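Shape Sorters at the Oteo Toy Library: Your Questions

What age are shape sorters good for?
Most families start before the second birthday, but please don't stop there! We have 6-year-olds who race each other through the harder ones and love every second.

My child only wants to dump the pieces out. Is that okay?
More than okay. Dumping is half the fun, and posting comes later. Try handing over 2 or 3 pieces at a time and let them poke around.

Which shapes should we start with?
Circles, always. A round piece goes in whichever way you turn it, so there's an early win (and usually a lot of clapping). Stars and arches take more twisting – save those for when the circle gets boring.

Do you have anything trickier than the classic cube?
Yes, and they're wonderful! Ask Lindiwe Pillay at the desk for the sorters with all the holes on one face. Seeing the choices side by side makes kids slow down and compare.
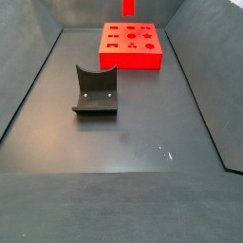 A star hole and a round hole right next to each other get some great thinking going. Let your child try the wrong one for as long as they like.

How do I clean one at home?
Warm soapy water and a soft cloth, then leave it open to air out overnight. An old toothbrush is perfect for the small holes.

We lost a piece. Are we in trouble?
Not at all! Tell us when you bring the sorter back and we'll look through our spares drawer. Kojo Ametepe has matched about 100 strays so far – he's very proud of it.

How long can we keep a sorter?
3 weeks, and you can renew once by phone.

Page updated 11/4/23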